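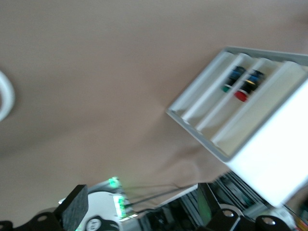
*Four-channel tray, two cylinders in the middle slots.*

**Fri 1 March, label bench**

Serving size again. The oat bar draft from Vinix says 60 g per serving and 211 kcal, which is fine until you pick up the bar and find it weighs 136 g. Elsie asked who eats four-ninths of an oat bar. Marketing, presumably.

Recalculated per whole bar: 478 kcal. Saranya checked it by hand and got the same, then looked sad and put hers back in the drawer.

Added sugars still a mess. Gredville count the date paste as fruit, Despina counts it as sugar, and the draft rules can be read either way if you squint. I've put both figures in the sheet, hers in bold.

Sodium: draft says 1000 mg. Almost certainly a slipped decimal, but have asked for the raw result before I touch it.

To do
- Tayla to chase Van Dijk for the fibre method
- reprint the panel at the larger calorie type, see if the allergens still fit (they won't)
- new draft to Ilaria before April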